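Washroom and utility sink inspection – October round
Building: Skinard, ground floor and upper floor
Inspected by: Engelbert Ammann
Form revision: 3

Marks used: OK, FIX (repair before next round), WATCH (no action yet, recheck). Comments go under the item they belong to. Items not marked were not reached and carry over.

## 1. Access and floor

- [x] Door opens fully and closes without slamming – OK
- [x] Door lock can be released from outside with a coin – OK
- [x] Floor free of standing water at 7:40 a.m. – OK
- [ ] Floor tile joints intact – WATCH

Hairline crack in the joint in front of the upper floor door. No lip, no loose tile. It runs a little further toward the wall than the pencil mark from the last round. New pencil mark added at the end of the crack.

- [x] Mat lies flat, no curled corners – OK

## 2. Lighting and electrical

- [x] Ceiling light works, cover seated – OK
- [x] Outlet tests and resets, both floors – OK
- [ ] Outlet cover plate tight – FIX

Ground floor plate is missing its lower screw. The plate can be rotated by hand. Outlet taped over until a screw is fitted. Use the short screw; the long one in the Mumo parts box bottoms out before the plate is tight.

- [x] No extension cords or appliances within reach of the sink – OK
- [x] Exhaust fan runs, grille clean – OK

Fan on the upper floor is audible in the hallway. Noise is the same as last round. The Kivus service sheet treats this as normal below the second speed setting.

## 3. Water supply

- [x] Shutoff valves turn by hand, hot and cold – OK
- [x] No drip at shutoff valves after 3 minutes under pressure – OK
- [ ] Hot water temperature at tap – FIX

Upper floor measured above the limit on the door card. Mixing valve turned down a quarter turn, second reading still high. Left at the lower setting. Caution label placed next to the tap. To be measured again after the valve cartridge is replaced.

- [x] Flexible hoses free of kinks, rust and bulges – OK
- [x] Meter reading taken: 1,957

Meter did not move with all taps closed. No hidden leak indicated.

## 4. Sink and basin

- [x] Basin firmly fixed, no movement when pushed at the front – OK
- [x] No chips or cracks with sharp edges – OK
- [x] Sealant along the wall continuous – OK
- [ ] Drain runs freely – WATCH

Ground floor basin drains slowly at first, then clears. Trap opened and cleaned, some lint. The lint is the reason for the towel item below.
- [x] Trap and waste pipe leak-free after refill – OK
- [ ] Basin clear of cloths and towels – FIX

Gray terry towel in the white ceramic sink. A towel left in a basin can cover the drain, and if the tap is then left on, the water has nowhere to go.
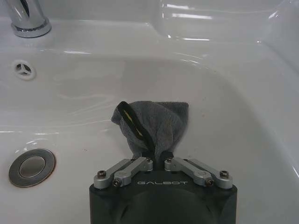 Towels belong on the rail or in the bin under the shelf. The same applies to floor cloths, which should not be rinsed in a hand sink at all – use the utility sink. Reminder to be added to the door card in the same type size as the temperature notice.

## 5. Supplies and storage

- [x] Soap dispenser filled, no drip on floor – OK
- [x] Towel rail tight, both brackets – OK
- [ ] Cleaning products in original containers – FIX

One spray bottle without a label on the upper floor shelf. Contents unknown, bottle removed. Refill bottles from Org come with a spare label and this must be used.

- [x] Acid cleaner and bleach on separate shelves – OK
- [x] Bin lid closes – OK

## 6. Open items for next round

1. Outlet cover plate screw, ground floor
2. Mixing valve cartridge, upper floor
3. Towel and floor cloth line on door card
4. Tile joint crack, compare with new pencil mark
5. Drain speed, ground floor basin

Items 1 and 2 come first. The outlet stays taped and the caution label stays up until both are signed off.

E. Ammann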